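Gallery: can the machine do the chore yet?

2021-07-27

I started this page in February, when my sister asked me if she should wait with buying a new vacuum cleaner until "the real robots" come. I had no good answer for her. I work in the back office of Donetine, a small firm in Trevberg that rents out furnished apartments, and we spend a large part of our money on people who clean, carry, fold and open doors. So the question is also a question of my work. Since that time I collect notes on single chores, one chore for each entry, and I try to say plainly if a machine could take it over.

I am not an engineer. I read what I can, I watch what people are willing to show me, and my colleague Imani Makori corrects me when I understand something wrong. She studied control systems before she came to us, and she is more patient than I am. Most of the entries are only text, and I ask your pardon for this. In a gallery one expects more to look at, but for many chores I have only my notes.

**Vacuuming a floor**

Yes, with conditions. This is the one chore where I would tell my sister not to wait. In our apartments the small round machines do the open floor well and the corners badly. Cables, the fringe of a carpet and thin socks are still a problem. We have tried 4 of them and kept 3. The one we sent back could not go over the metal strip between kitchen and hall, and every morning it was found at the same place.

**Washing the dishes**

The dishwasher is old, and we forget that it is a robot of a kind. It does the washing. It does not clear the table, scrape the plates or put the cups back into the cupboard, and when I measured with a kitchen clock, this was the longer part of the job. Nothing I have seen can do this longer part in an ordinary kitchen at a speed which a family would accept.

**Folding towels**

Possible in a laboratory, slow everywhere else. A towel has no fixed shape, so the machine must first find a corner, and then find another one. Our laundry folds 520 towels in a normal week in the high season. One person does it standing, with the radio on, and talks to me at the same time. I do not see this changing soon.

**Opening a door**

I give this one more space, as it surprised me the most. When I wrote my first list, I put doors under "easy". Imani crossed it out and wrote "hard" beside it, with two lines under the word.

For a person, a door is hardly a task. You have the keys in your mouth and a bag in each hand, and you push the handle down with your elbow. For a machine with arms it is a chain of small problems. It must find the handle, come to it from the correct side, hold it strongly enough but not too strongly, turn it, and then move the arm along the curve that the door makes. If the arm pulls in a straight line, it works against the hinge. And the body has to move out of the way at the right moment, or the robot opens the door into itself.

Much of the practice for this is done in simulated rooms before anybody risks a real door. It makes sense to me. A door in a computer can be pulled 500 times in a night and does not need a carpenter afterwards. 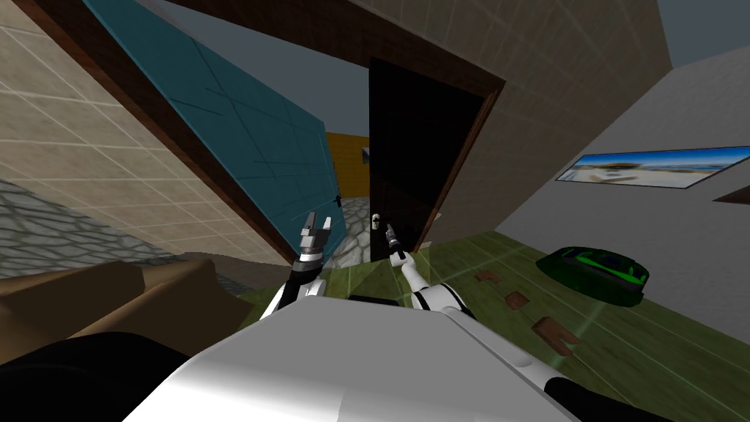
*Two grippers, two doors. The right one is close to the white handle of the black door, and the teal door on the left is hanging open.*

What I notice is how small a handle is compared with everything else in a room. A miss of a finger's width, and the gripper closes on air. I also notice how much a simulated home can already hold: a sofa, a beach picture on the wall, some flat brown pieces on the floor. A robot which goes through a door has to think about these too, and in our apartments there would be shoes, an umbrella and probably a suitcase.

My judgment for doors: for one known door, with one known handle, I would believe it. For any door in any home, I would not yet. In our houses we have round knobs, long levers, and one door on the third floor which you must lift a little before it opens. Every new guest telephones us about that door.

**Carrying bags up the stairs**

No. Wheels do not like stairs, and the legged machines which do like them are far too expensive for us. Between two floors with an elevator it would be another matter, but then the robot must call the elevator, and we are back to pressing and pulling small things on walls.

**Loading the car**

We have an old Sandero for the linen, and the driver packs it in a way that I cannot repeat even when I have watched him. Soft bags go at the bottom and to the sides, hard boxes in the middle, and the mop handles go over the seat. The big laundry in the next town uses a Man truck with rolling cages, and there I could imagine a machine, for every cage is the same and the floor is flat. For the small car – no.

**Counting the stock**

Partly yes. We put a tag on each bundle of sheets, and a reader at the shelf counts them when they leave. It has no arms and does not look like a robot, but it took away the job which I disliked the most. I would recommend it to any small firm before something with wheels.

**Making a bed**

I asked our cleaners which chore they would give away first, and they chose the bed, above all the fitted sheet. It is cloth, it is large, the mattress is heavy, and there is usually a wall on one side. Imani says that it has all the difficulties of the towel and of the door together. I have written "no" and left an empty line under it for later.

The next entry will be windows. If you work with a machine which cleans them from the inside, please write to me at the office and tell me how it manages the corners.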